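Grendton basket packing notes and clips

Hello, and thanks for opening the readme! I'm Marisol Carrillo and I look after the packing room at Boyer, where we put bread and pastries into baskets for hotel breakfasts. This folder holds the clips we made while trying out Trolari, the two-armed setup that's meant to take over the dull end of the job.

What's in it: 347 clips, each one a single attempt at moving food between a bowl, a basket and a plate. We practise with toy food (real croissants don't last a morning of that, and the crumbs get everywhere). 131 of the clips have notes typed up by Uthai Sitthichai, who has packed here far longer than I have. Read his notes first. He writes things like "too high over the bun, I'd come in from the side", and I learnt more from those than from the log files.

The left and right arms don't have the same hand on the end, so please don't mix their settings. The settings are in the wuvo folder, one file per side.

Now the bit people on the floor keep asking me. Yes, the job changes. Packers on the early shift used to fill over 50 baskets each before the first van, and wrists suffered for it. The plan is that the arms do the plain baskets and we do the mixed ones, the checking and anything with a ribbon. That means fewer hands on the early start, and I'm not going to pretend everyone is happy about it (I quite like my early finish too). Hours were agreed in April and the rota is pinned up by the lockers.

Known problems: 13 clips have no end time, and the file names switch style halfway through. Sorry! I'll fix the names when I get a quiet afternoon.

Last updated 3 May 2021. Corrections to me or Uthai, please.

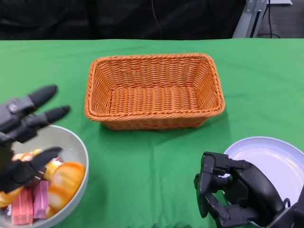
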